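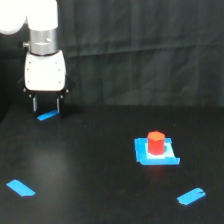
The back room, finally (a gallery)

Welcome to the page I've been promising for ages! I've been fiddling with the back room at Tolentino for 18 months now, on and off, mostly on weekends and mostly with a cup of tea going cold somewhere, and people keep asking what's happened to it. So I've put everything on one page, grouped by topic, with a line or two for each bit. Well, a line or two was the plan. I get going about curtains and can't stop.

Quick background if you're new: it's the long room behind the kitchen, the one with the awful afternoon sun. It used to be where everything went that had no other home. I wanted a plain, calm corner with a decent table and a dark backdrop, and I set myself a budget of $300, which I did not stick to. More on that further down.

The curtain

My favourite thing in the room. It's a dark grey-green, a bit like wet gum leaves or the underside of an old boat depending on who you ask. I went in wanting black and came home with this, and I've never regretted it. Black looked like a hole in the wall when I held the sample up.

It came folded into a tight square parcel, and I hung it straight away because I was too excited to iron it. Hence the long crease across the middle. I've had a go at it with the steamer and it has improved a little. The smaller wrinkles I've decided to love.

The track is from Drullosetti, the small kind with the quiet gliders. Lovely stuff, fiddly instructions. If you're hanging heavy fabric, find your studs before you do anything else — I found mine on the third try, and the filler is still drying in my hair.

I gave it more width than the wall needed so it could hang in soft folds. Pulled flat it looked like a bedsheet on a line. Let it relax a bit and suddenly it was a proper backdrop and the whole corner settled down.

The table

Matte black on top, and the best decision I made after the curtain. The old one was glossy and every lamp in the house turned up in it. Matte is much kinder, though you do still get a pale hazy patch when the light comes in low, especially towards the left end. I've tried moving the lamp. I've tried moving the table. The patch seems happy where it is.

Height is 80 cm, a touch more than a standard dining table, and my back thanks me every single time. If you mostly stand while you work, do try a bit of extra height before you buy. I stacked old phone books under the last one for a fortnight to make sure (yes, I still had phone books).

Cleaning, since I've had a few messages about it! Barely damp cloth first, then a dry one straight after, always in the same direction. Anything sprayed directly onto matte black will leave you a ghost of itself. Fingerprints do show. Flour shows horribly, so pastry stays in the kitchen.

I had my heart set on the Onero table for a while, the one with the folding ends, but it was too long for the wall by a whisker and I'd have had to give up the doorway. Lovely table. Wrong room.

Tape, my great love

I mark everything with bright blue tape. Where the lamp foot goes, where the tray sits, where I want the middle of something to be. On a black top it's the only colour I can spot from the other side of the room without my glasses, and a short strip does the job perfectly well.

Mine never goes on straight. I've made my peace with diagonal.

Buy the low-tack kind and peel it back slowly, close to the surface. I left a piece down over a hot summer at the old place and spent an entire evening rubbing at the gluey shadow with eucalyptus oil. It came good in the end but the room smelt like a cough lolly for days.

Light

The sun problem was the reason for half of this. Having something heavy and dark behind the table has made a huge difference to the glare, and the green stays green, even late in the day when everything else in the house goes orange.

I'm using a Vandow clip lamp for the evenings. It moves about constantly, so please don't ask me to recommend a position for it. Low and off to the side is nice for texture. Straight above is better for anything where I need to see what my hands are doing.

Storage and the boring bits

All the bits and pieces went into 4 tubs under the window bench, with labels on the short ends so I can read them without dragging everything out. One is labelled MISC and it is already the fullest. I know, I know.

The power board is screwed up under the bench, off the floor. Dull, but I can sweep now! I'd been vacuuming around that thing like it was a sleeping dog.

What I'd do differently

Wash and press the curtain before hanging it. Measure the doorway before falling in love with furniture. Order a spare packet of gliders, as they roll under things and are never seen again.

I'd also paint the skirting first. It's still the old cream, and once you put a dark curtain next to old cream you can't look at anything else. It's on the list for March, when the weather's a bit gentler and I can have the windows open all day.

And the budget: the curtain fabric alone ate more than half of it, then the track took a good bite, and after that I stopped adding up. The tape was very reasonable.

More to come once the skirting's done. If you've got a trick for getting a stubborn fold line out of heavy fabric while it's still hanging, please pop it in the comments — I really don't want to take the whole lot down again.

Page last updated 2025-03-04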